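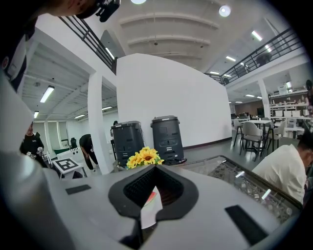

Visit report: Pumska works, Pravberg

The Pumska works at Pravberg makes glazed stoneware drainage pipe and, on a smaller line, clay roof tiles. It opens to outside visitors once a year, in September. I went mainly to see the kiln, which was rebuilt after a burner change, and to find out how the works handles drying, where most of the losses in this trade occur.

Entry is by the north gate. Visitors sign in, are given boots and a hard hat, and are taken round in groups. Ours was led by Roswitha Teuber, the process engineer, who has charge of everything between the clay store and the kiln exit. She kept to the order in which the clay travels and took questions at each stop.

Clay store

The clay is dug from two pits. The nearer one gives a dark, fairly plastic material, and the other a leaner clay with more sand in it. Both are left outside over winter and then brought under cover. The store is a long open-sided shed with concrete bays, and the bays are filled in thin flat layers and cut vertically by a bucket excavator, so that every cut takes a little of each layer. This is the usual way of evening out a variable deposit. Teuber said the works had tried buying in a third clay to bring the firing temperature down, but the shrinkage no longer matched the dies and the trial was stopped.

Ground fired waste is added at this point. Broken pipe goes through a jaw crusher and then a pan mill, and is screened before use. The proportion is adjusted by the season. I asked for the figure and was told it was not given out.

Preparation and extrusion

The mixed clay passes through a pan mill, two sets of rolls and a double-shaft mixer, where water is added. It then rests in a souring silo before extrusion. The resting time had been cut in recent years and has now been put back, as the shorter rest led to laminations in the thicker pipe walls.

There are two extruders. The larger is vertical and makes pipe with the socket formed in the same operation. The smaller, a horizontal machine, supplies the tile presses. Both work under vacuum. The die for the large extruder was out on the bench, and it was possible to look closely at the wear on the bridge. The inserts are made by Ichikawa and are changed when the bore has opened by a set amount, checked with a plug gauge at the start of each shift. Before this check was introduced, wear was judged by weighing the pipe, and by the time the weight had moved the wall was already uneven.

The extruder hall is noisy and the guide's radio link was poor. Anyone going next year should stand near the front here.

Drying

This was the part I had come for. The pipes stand upright on slatted cars and pass through a chamber dryer heated by air recovered from the cooling end of the kiln. A full cycle for the largest diameter takes 32 hours. Humidity is held high for the first part of it, so that the body warms through before the surface begins to lose much water, and is then brought down in steps.

The works used to run one drying curve for all sizes. It now runs 3, selected by wall thickness. Teuber showed a set of cracked sockets kept on a shelf by the control desk, sorted by cause. Most of the older ones had split at the shoulder, where a thick section meets a thin one and the two shrink at different rates. The remedy was a small change to the inside radius, together with a perforated cap placed over the socket to slow the drying there. The caps are simple sheet metal and were made on site.

The fans reverse at intervals to avoid a wet side and a dry side across the car. One chamber had its doors open for maintenance and we were able to walk in. The floor ducts had recently been cleared of scale and broken clay, a job done twice a year.

Glazing and kiln

Dry pipes are dipped by a machine that lowers them mouth down into the glaze tank, turns them and drains them. The glaze is a brown slip fluxed with feldspar. Salt glazing ended here long before any of the present staff arrived - the old fireboxes are still in place behind the workshop and can be seen on request.

The tunnel kiln is 400 feet long and runs without a break apart from a planned stop. The new burners are in the side walls at two levels. The control system was supplied by Traltov and logs temperature at each zone, with the draught adjusted automatically. Gas use has fallen since the rebuild, but part of that comes from lighter kiln cars and the works has not separated the two effects. I thought this a fair answer.

Peak temperature is held for a short time only. Pipes leave the kiln still too warm to handle and stand on a siding before inspection.

Testing and yard

Each pipe is struck with a small hammer and listened to, then tested under water pressure. Crushing strength is measured on samples. A pipe was broken in the press for our group, and the fracture showed an even colour right through the wall, with no dark core.

The yard holds almost 3,000 pallets. Stock is arranged by diameter, with fittings kept separately under a roof to protect the packaging.

Practical notes

The tour lasts most of a morning and involves two flights of open steel stairs. Photography is allowed except at the extruder dies. Tea and rolls are served in the canteen afterwards, and a printed flow sheet of the process can be had from the gate office. The tile line was not running when we passed it, and I would ask beforehand if that is the main reason for going.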